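Teleoperation notes: the disc task

The disc pick on the Keltarent arm has moved from scripted waypoints to demonstration. An operator drives the arm with a hand-held leader unit, the follower copies the joint angles, and both streams are logged together with the wrist view. The Idalico bench will follow in December.

The part is a perforated ring, 3D-printed in green, placed flat on the table. It was chosen for its low profile. The fingers have to come down on either side of the rim and close without pushing the ring off to one side. Contact on one side before the other is common, and the compliant fin-ray fingers absorb part of the error. We kept the fingers wide open on approach and asked operators to center by the wrist view only, with no direct sight of the table. Demonstrations made by looking at the arm itself contain corrections that the policy has no way to explain from its own input.

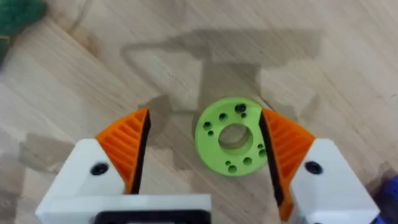 Frida Mikkelsen asked whether the wrist view alone is enough for the last part of the descent, given how little depth it carries, and would prefer a second fixed view for any task where the part is this thin. Her other point was that operators slow down near the table, so the logs hold far more near-contact samples than approach samples.

Both are fair. The second has been dealt with by resampling. The first is open. We will record the same task with a fixed view added and compare the two sets at equal size.

The current set is 800 demonstrations from 4 operators. Sessions are capped at 30 minutes – grip timing drifts after that – with a 15-minute break before the next. Failed grasps stay in the log if the operator recovered within the same episode. Episodes that were abandoned are tagged and left out of training.

Leader calibration files are in the Ulletetti folder. Check the zero offset on the gripper joint before recording.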